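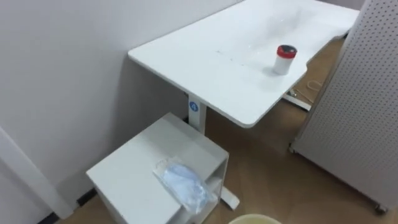

Chapter 2
Comic Leads in Popular Fiction

A comic novel needs a main character readers will follow for 300 pages. Jokes alone won't do it. In this chapter we look at how writers give a funny character something to lose.

Our main text is Sheyla Henao's novel Morin, set in a failing seaside theatre. Its hero, a ventriloquist, tells the story himself and often gets the facts wrong. Read the first two scenes before you go on. As you read, mark each place where you laughed and note who the joke was on.

Key terms: narrator, timing, stakes, running gag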